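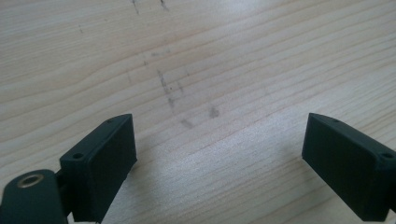
**Iresha Gamage:** Try a plain white eraser first, before any liquid goes near it. If those smudges are graphite or rubber, half of them will lift in a minute and you'll know what you're dealing with. What's the finish on it, do you know?

---

**paleoak_pete** (original poster)

No idea on the finish, that's sort of my problem. I bought the table secondhand in July from a couple who were moving, paid 50 bucks for it and felt like a genius. They said "some kind of oil" and the other one said "no, it's varnish" and they kind of looked at each other, so I let it drop.

It's a very pale wood with long wavy grain and I love it to bits, but it's now the homework table, the craft table and the place where everybody dumps everything. So there's a trail of gray scuffs and smudges up the middle, plus a couple of darker streaks. I've wiped it with a damp cloth and dish soap and got basically nowhere. I don't want to sand it if I can avoid it!

---

**mrs_tansy**

Melamine sponge. Done. I do our kitchen table with one every couple of months, and that thing has survived three kids and a puppy.

---

**Remzi Türkmen**

Please don't start with a melamine sponge on a table when you don't know the finish. It's very fine sandpaper, basically, around a 2,000 grit or finer depending on who you ask. On a shiny varnish you'll get a dull patch exactly the shape of your scrubbing, and on pale wood by a window you'll see it every morning at breakfast.

Find out what's on there first. Put a drop of water somewhere hidden, underneath the edge if the finish goes that far, and leave it for 8 minutes or so. If it sits up in a bead, there's a film finish or a good wax. If it soaks in and goes darker, you have oil that's worn thin, or bare wood.

---

**mrs_tansy**

I've used them for years and have no dull patches, but okay.

---

**Remzi Türkmen**

Is your table satin or gloss?

---

**mrs_tansy**

It's painted.

---

**Remzi Türkmen**

Well, there you go :)

---

**Iresha Gamage**

You can both be right, it depends so much on the table. I'd still do the eraser first. White vinyl kind, clean, rubbed along the grain with hardly any pressure. Not the pink ones on the ends of pencils, they can leave a pink smear of their own and then you have two problems. Brush the crumbs off as you go so you're not grinding graphite back in.

If any of the marks are rubber (chair feet, shoe soles, those little bumpers on the bottom of a laptop), the eraser will probably just skate over them. For those I put a bit of mineral spirits on a soft white cloth and dab. Test underneath first, open a window, and lay the cloth out flat to dry outside afterward. Don't wad it up in the trash.

---

**grainofsalt**

Toothpaste. My grandmother swore by it.

---

**kettle_and_twine**

My grandmother also swore by toothpaste and her sideboard looked like a skating rink. It's an abrasive! Same problem as the sponge, only minty.

Has the OP thought about just leaving them? I mean it kindly. We had a blond wood table from a little shop called Wurnar, and I spent the first year chasing every smudge. Then I gave up, and now I couldn't tell you where most of them are. Light wood shows everything under a lamp and hardly anything once there's a bowl and some mail on it.

---

**paleoak_pete**

I've thought about it, and my wife has thought about it a lot more than I have, haha. She'd like me to stop looking at it sideways. But I figure if I'm going to seal it anyway I should get the marks off before they're locked in there forever.

Did the water test. On the underside it soaked in pretty quickly, but I don't think anyone ever finished the underside. So then I got brave and tried a drop near a corner on top and it beaded up. Wiped it off after the 8 minutes and there's no ring.

---

**Remzi Türkmen**

Good, so there's something on top. Could still be wax over oil. Rub a bit of mineral spirits on that same corner with a white cloth. If the cloth comes up yellowish and the spot feels a little grabby, there's wax. If nothing happens, I'd lean varnish or lacquer, and in that case you don't need to seal anything. Please don't put oil over varnish, it'll just sit there being sticky.

---

**lumpy_gravy**

I'm going to disagree with everyone and say sand it. Hand sand with the grain, whole top, fresh coat, finished in a weekend. You paid 50 dollars for it, so what's the worst that can happen?

---

**Iresha Gamage**

The worst is that it's veneer and he goes through it! Pete, look at the end of the top and see if the grain carries over the edge. If there's a thin line running along just under the surface, put the sandpaper away.

---

**paleoak_pete**

Oh boy. There IS a line. Okay, no sanding.

Eraser report: picked up a white one and spent one episode of something on it. The faint specks in the middle came off, and so did most of the roundish smudge. The two dark streaks haven't budged at all. I'll try the mineral spirits tomorrow with the window open, once the spelling homework has been cleared away.

---

**kettle_and_twine**

Get a desk pad for the homework end while you're at the store. Ours is a big cork one and it's taken a beating.

---

**mrs_tansy**

Or paint it.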